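Talks Archive Speakers Contact

Talks > Halell Evenings > Speaker notes

The trouble with taste tests
Speaker notes, Lesego Mtshali
February 5, 2026

Slide 1 - title

Say hello, thank Halell for the room. Don't apologise for the cold, I did that last time and people put their coats on.

Opening line: "Who here can tell tap water from bottled?" Wait for hands. Leave them up slightly too long. Then ask who has ever checked.

I am not going to say taste is made up. I am going to say that most of the taste tests we get quoted at us would not survive ten minutes of dull questions. The talk is the dull questions.

Slide 2 - the claim

Read out the Fairweather poster: "2,000 people tried it. Most preferred it." Read it twice, slower the second time.

Preferred it to what? The poster doesn't say. I wrote and asked. The reply was friendly and told me the comparison was with "a leading alternative". I wrote again. No reply to that one.

Big numbers on a poster make us stop asking. If the question was poor, asking it of 2,000 people gives you a large pile of poor answers. Pause here, somebody usually wants to argue. Let them, but keep it short and move on.

Slide 3 - what I saw at Illislow

Tell the story of the shopping centre stall at Illislow last May. Cordial, hot afternoon, long queue. Things I wrote down at the time:

- The sponsor's drink was poured first, every time I looked.
- The person pouring knew which was which. She was very nice and she smiled more at one of them.
- People answered in front of their friends.
- There was no box for "can't tell". I asked for one and was told to go with my gut.

I don't think anyone was cheating. I'd rather say that out loud, because the room tends to jump to fraud and it's a lazy place to end up. A stall is there to cheer people up and shift cordial. The mistake comes later, when a press release calls it a study.

Slide 4 - the cup problem

Colour first. Ask the room which drink they would expect to be sharper, and which one they'd expect to be a bit dull. Don't comment on the answers, just repeat them back. They will have an opinion before there is any drink to have an opinion about.

Then the point: if drink A always goes in one colour and drink B always in the other, you can't say afterwards whether people liked the drink or the cup. You have mixed the two up and no amount of arithmetic will unmix them. Either use identical cups or swap the colours round for half the tasters, and write down which half.

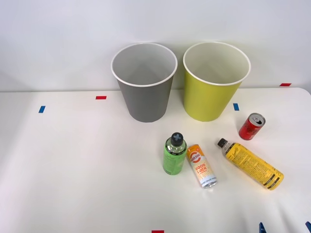

Slide 5 - the Rivard test, which was better

Give credit where it's due. Rivard make biscuits and they let me see how they ran theirs. 60 tasters, plain plates, random codes, the order shuffled, and the person handing out the plates didn't know what was on them.

Result: no clear winner between the old recipe and the cheaper one. They published that inside the firm and changed the recipe anyway, on cost. Fine by me.

My one grumble is that "no clear winner" turned into "customers can't tell the difference" in the newsletter. Those are different claims. 60 people may simply be too few to pick up a small difference. Say this carefully, it's the bit people get wrong when they quote me.

Slide 6 - try it at home

You can do a rough one in a kitchen. Get someone else to pour, out of sight. Three glasses, two the same and one different, and you have to find the odd one. Guessing gets you there one time in three, so a single success means very little. Do it a good few times with a rest between.

I did this with my own favourite tea and did no better than guessing. I still buy it. (Pause for laugh. If none, carry on.)

Slide 7 - questions to ask

Leave this up during the discussion.

Compared with what?
Who poured, and did they know?
Was the order mixed?
Could people say they weren't sure?
Who paid, and would we have heard if it had gone the other way?

If asked about wine: say up to 2 minutes on it and no more. It eats the whole session.

If asked whether I trust any of them: yes, a few. The ones that print the method before the winner.

Handouts are by the door. I printed 200, please take a spare.

Shares 14 Comments 3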